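Paying off the car

I sent the last car payment to Tresance in September. The loan had 85 dollars a month in interest alone when it started, and I had stopped noticing it because it came out automatically.

What changed was a letter saying my insurance was going up by 107 dollars. I sat down that evening with the loan papers and saw I still owed 2000. I moved 300 out of savings the same night and put it toward the principal. After that I sent whatever was left at the end of each month. Some months it was very little.

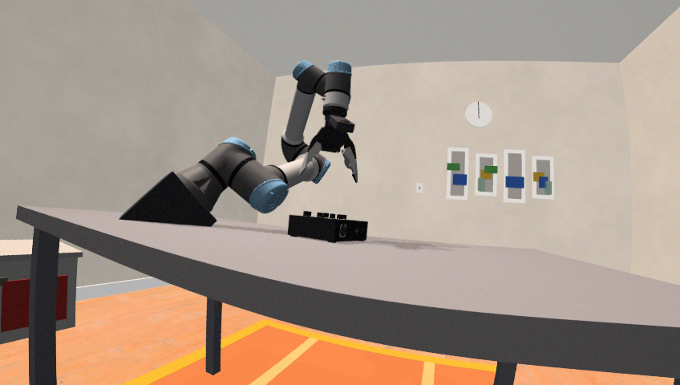 A reader in Nusport wrote that I should have kept the savings and let the loan run its course, as the rate was low and a new transmission can't be paid for with a clear title. I thought about that for a while. It's a fair point, and I did have one bad month when the water heater went.

I'd still do it the same way. The title came in a plain envelope and I put it in the drawer with the tax returns. The payment money now goes into the account I emptied. Next I need to call the insurance company about the deductible.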